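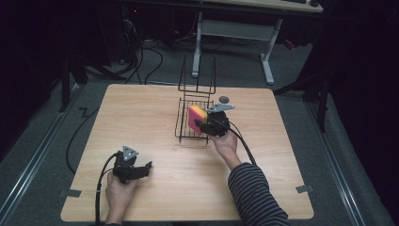

Lok-yiu Hsueh wrote in after the last gallery to say that a sponge left in a wire basket dries no faster than one left on the side of the sink, that the rest is shopping, and would I please stop showing racks as if they were going to change anyone's life.

Fair enough. I don't think I have ever claimed that for a rack, but I have put a fair few of them on this page, and I can see how it might look from the outside. So the gallery is short this time and the notes are long, and Lok-yiu can skip to the bit about drip trays, where we agree.

Black wire rack, low basket at the front, taller open part at the back. The sponge is the two-colour sort, pink and yellow, going into the basket.

My first complaint is with the words. Shops will sell you a dish rack, a dish drainer, a sink tidy, a sink caddy and a sink station, and as far as I can tell the price goes up in that order while the amount of wire stays the same. The one I have been living with came from Murard and the label says "kitchen organiser". It holds a sponge and a few plates. I had no trouble organising a sponge before.

The low basket

This is the part everybody says they want. The idea is that air gets underneath, so the sponge isn't sitting in its own puddle. I believe that as far as it goes. What I don't believe is the line on the Murard box about "fast-dry airflow design", which as far as I can make out means there are gaps between the wires. There are gaps between the wires in a shopping trolley.

I tried it both ways in July, which was a poor month for testing because everything in the kitchen dried by lunchtime whatever I did with it. Sponge in the basket, sponge on a saucer. The basket one was drier by the evening. Was it drier enough to pay for? I couldn't say, and I was trying to. When I tried again in colder weather the difference was easier to feel, mostly on the underside, where the saucer one was cold and a bit slimy. So that's one point to the basket, and I'd rather give it late than not at all.

Something I hadn't thought about: a sponge pushed down flat does worse than one stood on its long edge. Flat, it covers the gaps you paid for. On its edge it tends to fall over, unless the basket is narrow, and most of them aren't. I now wedge mine against the side wires and it stays put until somebody else does the washing-up.

The upright part

Two loops at the back, open in the middle. The leaflet shows plates leaning there, white ones, all the same size, in a kitchen where I doubt anyone has cooked. My plates are not all the same size. The big dinner plates lean well enough. Side plates slide down and end up lying on the sponge. Bowls I gave up on.

A tea towel over the top of the loops works, though you then can't use them for plates, and the towel drips on the sponge, and you are back with the saucer. A chopping board stands there very nicely, and if you asked me what the thing is for, I'd say it's a chopping board holder with a basket stuck on the front. I doubt that would sell.

Weight, and whether it slides

Mine came out at 416 g on the kitchen scales with nothing in it. That sounds like a detail only I would care about, but a light rack moves. Put one wet dinner plate at the back and the front wants to lift. Put the board in and give it a nudge and it travels across a smooth worktop like a curling stone. Skirkthorpe make a heavier one, with rubber feet, and I had high hopes for the feet. One came off in the first week. I found it in the plughole.

A new rack soon shows whether it tips. You also find out if you can get a sponge in there without fiddling, and with some of them you can't, because the basket has been made to fit one exact shape of sponge, which the same firm will be glad to sell you. No names, but it was the Ji.

Black coating

I'm suspicious of it. It looks smart for the first few weeks. Then hard water leaves a chalky line on every wire, and black shows it worse than anything. Vinegar takes it off. A scourer takes it off too and brings some of the black along. Plain steel hides the chalk better but shows every fingerprint, and I have never had a plain steel one that didn't go brown at the joins sooner or later, whatever the box said about rust. If anyone has had a coated rack last 10 years I would like to see it, and I would like to see underneath.

Drip trays

Lok-yiu and I are as one here. A tray under a rack is a pond. The water that used to run into the sink now sits an inch below the sponge you are trying to dry, and you have to remember to tip it out. I lasted 3 days. The tray is now under a pot of basil on the windowsill, where it does a decent job.

Sponges

Two-colour ones are easier to keep track of: one side for pans, one side for everything else, assuming the household agrees which is which. Ours does not. I used to buy the pack of 9 because it was cheaper per sponge, and then noticed I was throwing them out sooner for no better reason than having plenty. I buy them a few at a time now. As for the ones sold as "stay fresh", I have had three lots and they smelled like sponge.

Do you need one?

If your sink has a ledge that drains, probably not. If it doesn't, a small wire basket on its own will do most of what the whole rack does, and it takes up less room. I'd buy the full rack again for the chopping board and for that alone. Skekdale do a plain one without loops, which I haven't tried, and the photographs on their site are so flattering that I have put it off.

Letters about drip trays are welcome as ever. Letters in favour of drip trays will be read with an eyebrow up - but they will be read.

Home Galleries Kitchen Laundry Storage Letters Search

Recent galleries
Cutlery dividers and the drawer that won't shut
Washing-up bowls: round, square or none
Hooks that stick, and hooks that say they do
Tea towels after a year of use
Skirkthorpe plate stand, second look
Jars with lids we have lost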